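The strap was the last thing left of my uncle's that anybody wanted, and by anybody I mean me and Latrice Begay, who had known him for all of four months.

It was navy blue, so dark you'd call it black in bad light, with white zigzag stitching down both edges. He had sewn the stitching himself. Gøran Solheim, merchant sailor, retired, could not boil an egg without an argument, but he could sew a line of zigzag that would make you weep. The strap had gone around his big brown suitcase for as long as I'd been alive, because the latches on that suitcase had quit sometime before I was born (a porter in Hukton, he said, with a lot of feeling, every time).

So in March, with the lease running out and the movers coming at nine in the morning, Latrice and I were in his apartment on the third floor of the Rosenthal building, trying to pack up what was left. Most of it was easy! Pots in one box, sweaters in another. He owned 148 paperbacks, and I know that because he had numbered them inside the cover, and number 148 was a western with the last page missing.

Then we got to the suitcase.

"You take it," said Latrice.

"You take it," I said.

"He was your uncle."

"He left you the letters, and the letters are in it."

Which was true. He'd written her name on an envelope and put it on top of everything, and under it was a stack of letters from a woman named Lindomari that he'd never once mentioned to me, not at Christmas, not in the hospital, not in any of the 300 phone calls where he told me about his knees. And he'd told Latrice! The neighbor! She'd come over to borrow a stepladder and stayed for coffee, and by the second cup she had the whole story, the harbor and the dance hall and the boat that left a day early.

I was a little sore about it. I'll admit that.

"He said you'd make a face," Latrice told me. "And you're making it."

I picked up the strap to have something to do. It was longer than I remembered. When I was seven he used to let me hold one end while he held the other, and we'd lean back, the two of us, and whoever laughed first had to make the sandwiches. I made a lot of sandwiches. I told Latrice this and she didn't say anything, she just put her hand out.

We pulled it tight, me on my side and her on hers, until there wasn't any slack left in it at all.

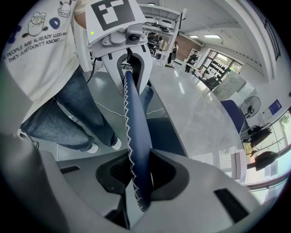

The strap, pulled tight.

It held. I don't know why I thought it wouldn't. All those years around a suitcase with no latches, in and out of ships and buses and one terrible winter in Trindwood, and not a stitch gave.

"So who was she?" I said.

"You could read them."

"They're yours."

"I've read them," said Latrice. "I read them to him. His eyes were bad by then, you know that." She leaned back a little, and I had to lean back too or lose my end. "She wrote to him every month until she got married, and then she wrote to him once more. That's the one he liked best."

"The one where she got married?"

"It's mostly about a goat."

Well, I lost it. I laughed so hard I had to let go, and she went backward two steps and nearly sat down in the sweaters. There's a whole page about that goat, she told me. It ate the bridegroom's hat. He'd had her read it four times in one afternoon and by the end they were both saying it out loud together, and the man downstairs had banged on his ceiling.

I made the sandwiches. There wasn't much to make them with, just the heel of a rye loaf and some cheese I wouldn't have served to company, and we ate them sitting on the suitcase with the envelope between us. Latrice read me the goat. She did a voice for it. I'm pretty sure it was his voice for it, because I recognized the cough.

Around midnight we buckled the thing up. I wanted to cut the strap in half, so we'd each have a piece, and she looked at me like I'd suggested cutting up a dog. In the end I took the suitcase home and she kept the letters in a shoebox, and the strap goes back and forth. She has it now. It's my turn after Easter, and I've already bought the bread.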